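Stidusstead Kitchen & Home board > Storage and tidying
Thread: Blue bins on steel racking, would you do it again?

pegbag_lou
Finally got rid of the old pantry cupboards in January and I'm going over to steel racking with plastic bins. I like being able to see the lot at once, but my other half says it looks like a stockroom. What I can't decide is where the small plastic bits go. Moulds, cutters, lids, all the stuff that slides to the bottom and vanishes. This sort of thing:

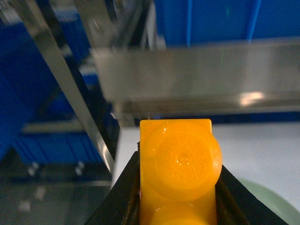

Orange one with the round swirly pattern. Mould, I think? Came in a mixed bag.

Does it get its own bin or does it go in with the baking tins?

Yu-na Choo
Own bin, every time. I put mine in with the tins for 2 years and spent every Christmas tipping the lot out on the floor. Shallow bin, waist height, done. And wash the pattern with an old toothbrush before you put it away, icing sugar sets like cement in those curly bits.

dobre_dan
Going to disagree with Yu-na. Small bins breed. You start with one for moulds, then it's one for piping nozzles, then one for string, and before you know it you've got 11 of the things and can't find the string. I hang mine off hooks on the rack uprights and it cost me next to nothing.

pegbag_lou
Hooks are tempting! Although I'd knock them off every time I walked past, knowing me. The other thing I'm stuck on is the white table next to the rack. I wanted it kept clear for working on and it keeps turning into a landing spot – a plate here, something orange there, and you've lost your rolling space.
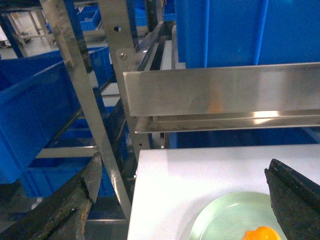 Grigore Furtună
Keep the table and stop fighting it, I'd say. One plate is allowed to live there and everything else goes back on the rack before bed. We've done that with ours and it mostly holds, apart from Friday when the shopping comes in.

dobre_dan
One plate turns into four, Grigore. Clear table or no table.

Grigore Furtună
You've not seen my kitchen, Dan. There's nowhere else to put a plate!

cirkow_cath
Whatever you do, check the lip on your bins before buying more. My Terkura ones catch on the rail when they're full and I have to lift and wiggle. Drives me up the wall at 10 at night when I only want a teabag.

pegbag_lou
Good shout, I'll measure the gap before I order. Going with one shallow bin for the moulds and Grigore's plate rule for now. Dan, I'm keeping the hooks in reserve.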